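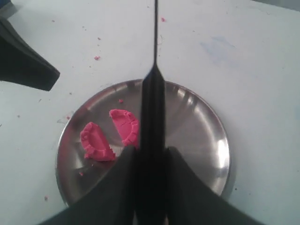 Vol. 8, p. 40

4. Dough as a stand-in for food: findings from the folding table

4.1 Materials and setting

The folding table was one of the stations at which we looked at how people shape and arrange small filled foods when the food itself is replaced by modelling dough. Figure 3 shows two pink half-moon dumplings set side by side on a round stainless steel plate. The crimped border along the curved side of each piece is the feature with which most of this section is concerned.

Modelling dough was chosen over wheat dough on practical grounds. It keeps its colour and softness through a long session, it can be rolled out again without the addition of flour, and it carries no risk to participants with food allergies. It also has limits that should be stated at the outset. It does not stretch as a rested wrapper does, it does not seal with water, and it cannot hold a wet filling. Participants were told that the pieces would not be cooked and that no filling was required, although they were free to enclose a small ball of dough if they wished to do so.

Each participant received a portion of dough, a rolling pin and a blunt round cutter. Finished pieces were placed on a steel plate with a slightly raised rim. Ceramic plates had been used during the pilot period in August, but the glaze held the dough too firmly and several pleated borders were pulled out of shape when the pieces were lifted. The steel plates released the dough more easily and were retained for the main study.

Figure 3. Two dumplings shaped in pink modelling dough, with scalloped borders, on a stainless steel plate.

4.2 Shaping the border

Participants used one of two general methods to close the half-moon. In the first, the disc was folded over and the border was pressed flat between thumb and forefinger, moving from one corner to the other. In the second, the border was pressed and then worked again to give a raised or scalloped outline. The coding guide, prepared by Kha Thái and Fenna Visser, records these as "plain" and "worked" closures respectively. A piece was coded as worked when the outline could be recognized as scalloped from directly overhead, whether or not the separate folds were even in size.

The worked closure was slower, and participants who chose it tended to keep to it for the rest of the session. Several described the border as the part that made the piece "look finished". One participant, who had made filled pastries with relatives for many years, remarked that her hands "went ahead without asking". Others began with the plain closure and changed after looking at a neighbour's plate. We did not discourage this. Cooking at home is seldom done in isolation, and copying from the next person along is an ordinary way of learning.

Surface texture proved harder to code. Modelling dough takes a fingerprint readily, and small ridges were left on the body of many pieces as well as on the border. Chae-won Yook proposed that ridges away from the border be recorded only as handling marks, with no judgment as to whether they were intended. This rule was adopted, and earlier records were revised to match.

4.3 Placing pieces on the plate

Participants received no instruction on arrangement. The plates were nevertheless rarely filled at random. Some participants worked inward from the rim, with the curved side of each piece facing out. Others set the pieces down in a row, and a smaller group placed them wherever there was room and adjusted them at the end.

Figure 3 illustrates a close grouping. Both pieces lie on the left half of the plate, nearly touching, with a narrow gap between them. The right half holds no dumplings. The two curved borders face away from each other, and one piece is more tilted than the other. For coding purposes the plate is recorded as "grouped, unaligned".

Spacing matters more with real food than with dough. Raw dumplings left in contact may stick to one another, and a cook with experience will normally leave a clear space around each. We had expected experienced participants to carry this habit over to the folding table. Some did so – one returned twice to separate pieces that she felt were too close – but others said that they had set the rule aside once they understood that nothing would be steamed or fried. The observation suggests that some kitchen habits belong to the movement of the hands, while others depend on what the cook expects to happen next.

4.4 Reliability and limits

Ward Kuipers and Réjean MacDonald coded the plates separately and met to settle differences. Agreement was strong for the type of closure and weaker for arrangement, where the boundary between "grouped" and "in a row" was often a matter of opinion when a plate held few pieces. Glare on the steel also made some outlines difficult to read in the photographic record. Where a border could not be judged with confidence, the piece was left uncoded.

The colour of the dough was not treated as a variable. Portions were handed out as they came from the tub, and strong colours were favoured simply for their contrast with the metal and with the pale tabletop. Two participants did comment that pink made the task feel closer to play than to cooking, and a later study might usefully compare bright dough with dough in a natural flour colour.

The same coding guide was applied at the rolling table, to which we turn in Section 5.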